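Moving from a bank graduate scheme to a small fund: worth it?

**Yaneth Ccori**, 18th January

I've been offered a junior analyst job at Halás and I'm thrilled! It's a team of 40, against 400 at Zelmont, where I am now. Has anyone made a similar jump?

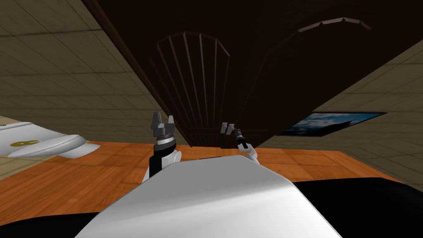 ## Replies

**Jozefína Jireš**

Congratulations! I did this in July and love it – you sit right beside the people making the decisions. Do ask how the bonus is worked out, though.

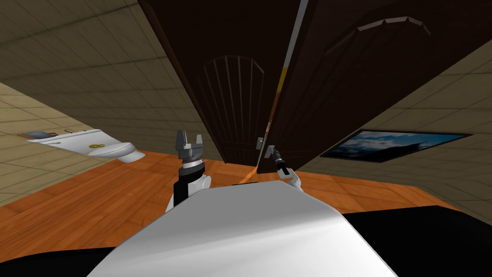

Get the notice period in writing too. Mine was longer than I'd thought, and I nearly missed my start date.

**Pliltirmont79**

go for it!! small funds are great fun. dont know Halás tho
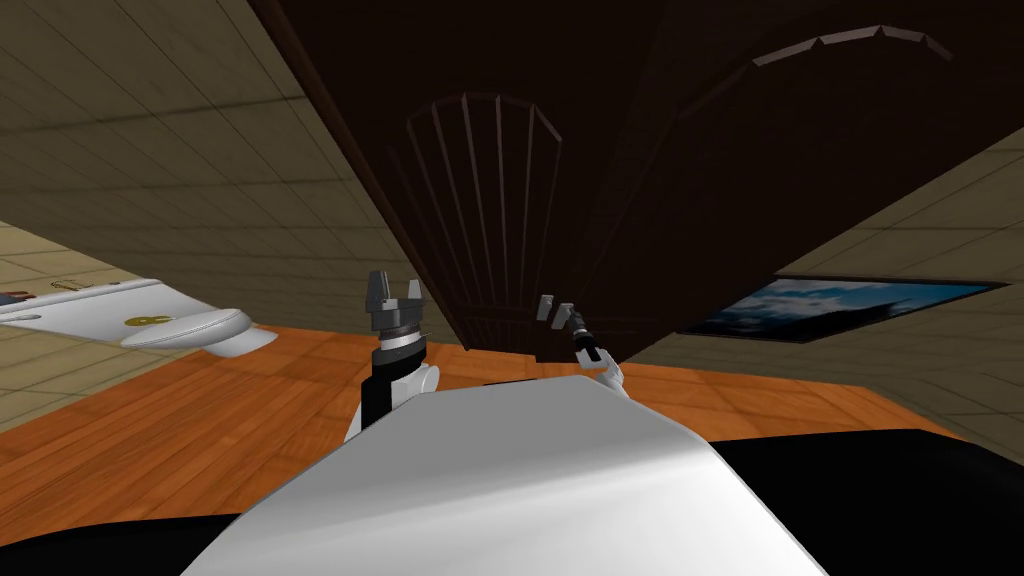
*Two arms raised, wooden floor behind*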